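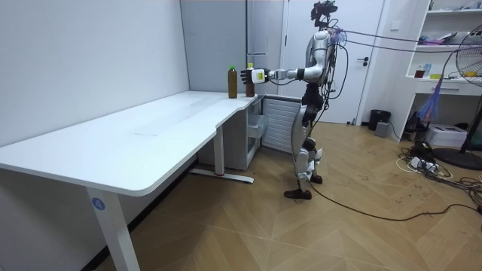

Do bottled teas need to go in the fridge before they're opened?
Most of them keep fine on a shelf, out of the sun, until the cap comes off.

From the Flallholm iced tea list, 4/28/22
Subject: Re: Re: the big bottle swap

Oh, I'm so glad somebody brought this up again! Quoting the part I mean:

> I have 47 bottles left from January and no idea how to
> store them. Do you all lay them down or stand them up?
> And do you sort by brand or by color? My Jiltarura and
> my Ansah look the same to me once the labels are off.

Stand them up, please! I laid mine down all winter (over 2000 miles of moving truck before that, poor things) and two caps leaked into the closet.

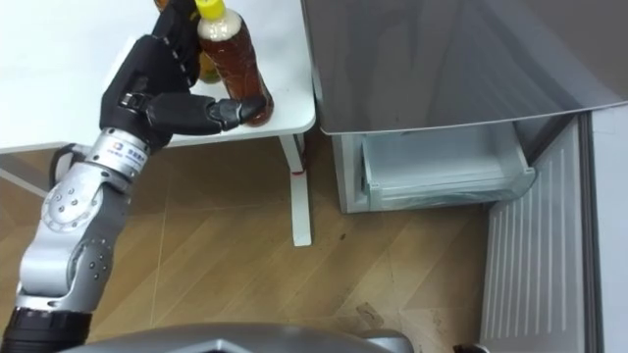

Sorting is my favorite part, so forgive me if I go on. I tried going by brand and gave up in a week, then I tried going by sweetness and couldn't remember which was which. Now I go by cap. A bright yellow cap like the one on that reddish-brown tea is easy to spot when you're reaching into the back of a shelf half awake, and a dab of paint on the plain ones does the same job. The Ansah peach gets a dot of orange, the Jiltarura gets green, and I've never once grabbed the wrong bottle for breakfast since!

One more thing on standing them up: leave a finger's width between bottles. Mine were jammed together and every time I pulled one out 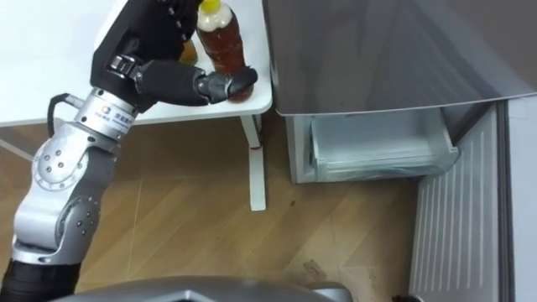

its neighbor came along and went over. A little space fixed that completely, and it looks so much nicer too. I also keep 3 of each flavor at the front and the rest behind, oldest first, with the month on a bit of masking tape around the neck.

For those coming to the swap, bring whatever you have, sealed, and we'll trade on the long table. Motosex (yes, the lemon one with the terrible name, I love it) is always gone first, so come early if you want some. 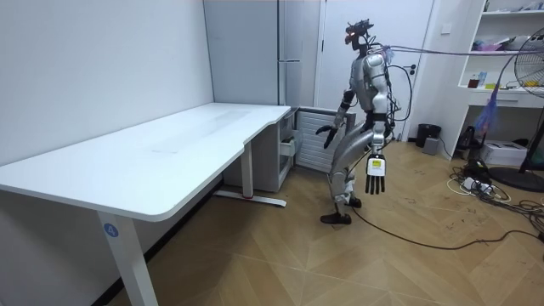

How long does a bottle last once it's open?
Three days in the fridge with the cap on tight, and sooner is better for the ones with milk.

Locker 788 has the spare tape and a marker, help yourselves. Can't wait to see what everybody brings!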